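Search this site
Enter keyword Go

Bottom of the Ninth in Gistberg

Two outs, bus already running in the lot. We were down 3 to 2 and I was the guy on deck, which in Gistberg means you stand next to a trash barrel and try not to look at the scoreboard.

Attendance 781. They announced it like it was good news.

Sarcombe had their closer in. Big kid, slow walk, threw 100 and didn't much care where. First pitch went behind our catcher's back. Second one too, pretty near. He looked over at me like I could do something about it. I spit. That was my contribution.

He walked. Of course he walked. So now me.
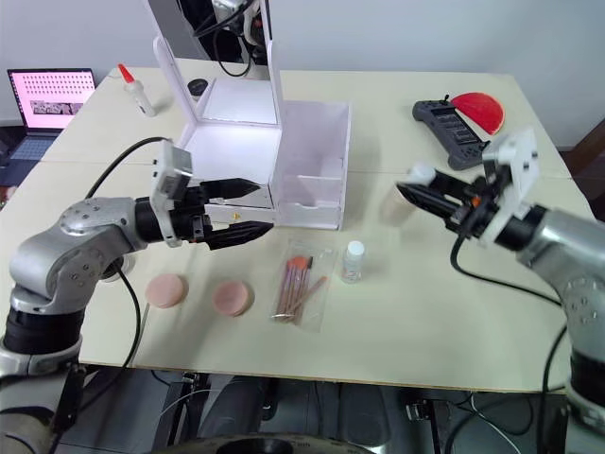 Dana Orlick

I'd been hitting nothing since Mercado. Hands felt like somebody elses. The manager gave me the take sign and I pretended to have dirt in my eye.

Fastball. Swung. Late, way late, but the bat was there anyway and the ball went off the end of it, a dying little thing over first. Chalk. I saw chalk. Ran.

Heard the bus horn. Heard our third base coach yelling go go go, not at me, at the catcher, who runs like a man carrying groceries. Right fielder kicked it. Then kicked it agian. I went to second and kept my head down and by the time I was standing on third there was a pile of guys at the plate and I couldn't tell whose.

Umpire bent over. Took his time.

Then his arms went out flat, and I was already looking for my glove. Tie game. Tenth inning. The driver shut off the engine.

Recent stories
Rain Delay, Stakville
The Long Ride Back from Mercado
Signs
A Left-Hander in July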